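Two arms, one table: a block-stacking build in a Brelgate workshop 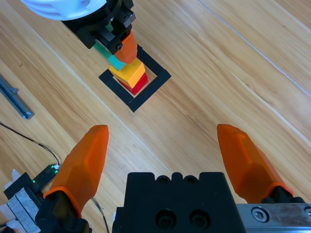
The builder had set himself a limit of 200 hours for the whole thing and is already past it. "I stopped writing the hours down in December," he says. "It was putting me off."

He works in a shared workshop in Brelgate, where members pay by the month and get a shelf and a key. His project is a pair of small robot arms that stack colored blocks inside a square of black tape. He started with one arm, a kit from Jiltness, and added the second after a year.

"One arm can stack blocks. Two arms can get in each other's way, and that's the part I wanted to work on," he says. "They share the same bit of table, so each one has to know when to stay back."

The orange fingertips are his own design. The first set were flat and hard, and blocks slid out of them whenever the arm sped up. He is on version 4 now.

"They taper, and the end is rounded off. I printed a lot of bad ones. There's a coffee can full of them under the bench."

The tape square sits diagonally in the gripper camera's view. He says a straight one was easier to lay down, but he wanted the arms to deal with blocks that weren't lined up with anything. Stacks of three are fairly reliable. The fourth block is where things go wrong, usually when the fingers open and one of them drags.

"I run it in sets of 20. On a good Sunday I get three sets done before somebody needs the table saw, so that's 60 tries. Then I go home and look at the ones that fell."

The wiring still bothers him. He plans to move the cables off the tabletop and put the circuit board in a case - he bought one from Surton last spring and it was too small. Another member has offered to bend him a bracket.

Would he do it again with the same parts? Mostly, he says. He would buy better screws, and he would clamp everything down before writing any code. He spent weeks chasing an error that came from a loose base.

He hopes to take both arms to the makers' fair in Villanueva, if he can work out how to get them there without taking them apart.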